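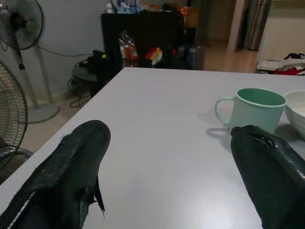

Ye-seo Um reckons I should have got rid of the suitcase by now, and that anything still packed six weeks after a move can go straight to the charity shop. She said it on the phone while I was hunting for a teaspoon, so I wasn't in a strong position to argue.

August
Posted by Tahsin Haque

I've been in the new flat since the middle of July. Most of the boxes are flat and gone. The front room is the one I keep putting off, and most of what's left in it has ended up along one wall, on or in front of the dark cabinet.

The cabinet came with the flat. It's low and it's wood and I didn't like it much at first, but the top is a useful height for putting things down, and that is how it filled up. There's a cardboard box on one end that I've moved twice without opening. I think it's cables and the instructions for the old boiler, which I don't own any more. The smaller bits around it have no home yet. I've bought two drawer trays from Flendness, 34 pounds for the pair, and they are still in the hall.

The table was the one thing I chose properly. I wanted white and I wanted it big enough to eat at one end and leave papers at the other. It does show every mark. I wipe it down after breakfast and again at night, and so far the rule is that only crockery stays out on it. At the moment that means the green mug and a white bowl, which suits me. The mug is pale outside and darker inside, so you can't see the tea stains, and I use it far more than the others.

I've got two fans by the table and I'm keeping both out until the end of September. The room faces south-west and by four in the afternoon it's very warm. The tall one goes on when I get in. The other stays nearer where I sit. Their cables are the next job – I want clips along the skirting so I'm not stepping over anything.

Then the floor. The clear bag in front of the cabinet needs to go through to the kitchen, and the packets with it, once I've put up the second shelf. Soo-ah Ha has offered to bring her drill over.

As for the suitcase, it's grey, it stands up by itself, and it has my winter jumpers in it. The wardrobe is full. I looked at a bigger one from Drotmont but it was 603 pounds before delivery, so the jumpers are staying where they are until it gets cold. I have told Ye-seo this. She asked what was in the cardboard box.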